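**Tresumham Adjustable Grooming Restraint** is a two-loop support system for professional grooming tables. It is intended for dogs that shift, sit down or turn toward the groomer during nail trimming, and is supplied to salons, shelters and veterinary practices.

## Description

The restraint consists of a neck loop, a padded belly strap and a clamp-on steel arm. Both loops have a quick release that can be opened with one hand. The arm folds flat against the table when not in use.

The restraint does not replace a muzzle, and it must not be used on a sedated animal. Dogs recovering from sedation should remain under veterinary supervision — grooming may resume only when the veterinarian agrees.

## Specifications

| Item | Value |
|---|---|
| Model number | 2,457 |
| Maximum dog weight | 100 lb |
| Neck loop, longest setting | 20 in |
| Arm material | Steel |
| Strap care | Machine wash, cold |

## Use

Attach the clamp to the table before bringing the dog into the room. Fit the belly strap first, then the neck loop, leaving space for two fingers under each. Never leave a restrained animal unattended, even for a moment.

Straps should be inspected weekly and replaced when the stitching shows wear.

## Ordering and Returns

Orders are handled by Seketar, Suite 367. Volume pricing is available to registered shelters on written request to Hülya Ateş, Customer Accounts. Orders received by noon on Thursday ship the same week.
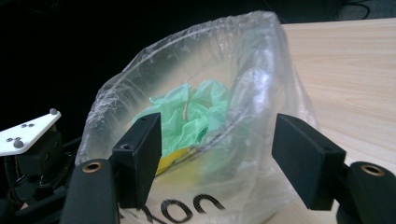

*Clear plastic bag with pale green material inside.*

Unused restraints may be returned with all parts. Replacement straps and clamp pads are sold separately. Washed straps cannot be accepted for return. Technical questions should be directed to Volkan Sönmez, Product Support.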